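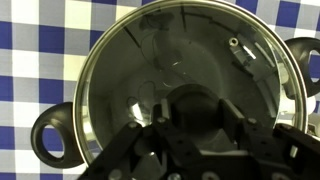

Clindorura, the contract caterer that feeds office towers, two hospitals and one very particular law firm, has put robot arms to work in its main production kitchen, and would like it known from the outset that the cooks are still there. The arms, supplied by automation firm Presarex, have been given the jobs that come up on every roster and in every exit interview: fetching, stirring on a timer, and lifting lids so that somebody can decide whether dinner is ready. The lids are glass, with a steam vent and a round knob in the middle, and the two fingers of the gripper close on that knob from either side. The blue gingham tablecloth belongs to the training bench, where every new task is practised on a single pot before it goes anywhere near a burner.

The program is called Allus. It was approved after a year in which the kitchen's injury register recorded 98 minor burns and strains, most of them to the hands and forearms, and most of them filed under "lid". Clindorura looked at buying longer oven mitts. It did buy longer oven mitts. It also rang Presarex.

Three arms are now in daily service, mounted along the back line at the Brandão Street kitchen, which turns out 3378 serves on an ordinary weekday. The staff of 20 has stayed at 20. No positions have been made redundant under Allus, and a clause saying none will be was added to the site agreement before the first crate was opened, at the request of staff who had read press releases before.

What has changed is the shape of the shift. The early start used to open with two cooks walking the line, lifting, looking, stirring and moving on to the next pot until the stocks came good. Those hours now go to prep, tasting and special diets, an area that had been quietly run by whoever was standing closest to the labels. A new classification, line supervisor (automation), pays a higher rate and has been filled from inside the kitchen. The duties include scheduling the arms, stopping the arms, and explaining to the arms' makers why a ladle is not a spoon.

There have been teething troubles. For the first fortnight the system treated every lid as though it were made of eggshell, and lunch was late twice. An update then made it rather more confident, and a pot of lentils paid the price. Presarex has since settled on a grip that kitchen staff describe as "about what you'd use on someone else's good saucepan", and that wording has made its way into the operating manual.

The arms do not taste anything. They do not season, and they have no opinion on the colour of a roux. Clindorura considered a sensor package that claimed to assess flavour and sent it back after it gave a perfect score to dishwater. Decisions about food remain with people who eat it.

Training takes each cook off the line for a full shift, paid, and is done at the bench with the tablecloth. The cloth was brought in from the staff room and has survived two proposals to replace it with a grey rubber mat. Cooks learn to pause the arm, guide it by hand to a new position, and save that position under a name they will recognise later. Names saved so far include "stock, left", "stock, left, properly this time" and "do not use".

Staff concerns raised during consultation were mainly about speed. Several cooks had worked in places where a new machine set the pace and everybody else was expected to keep up with it. Under Allus the pace is set by the supervisor on shift, the stop button is within reach of every station, and pressing it does not generate a report to head office. Head office asked for one. The kitchen said no - fairly promptly - and the matter was closed.

Clindorura will review the program in May, with staff representatives in the room and the burn register on the table. A decision on further arms will follow the review. The dishwashing team has already put in a written request for the next one, with a floor plan attached.

Issued by Clindorura, 24 April 2025. Media enquiries and requests for site visits can be directed to the Brandão Street office during business hours. Visitors must wear closed shoes and a hairnet, and should not expect lunch before noon.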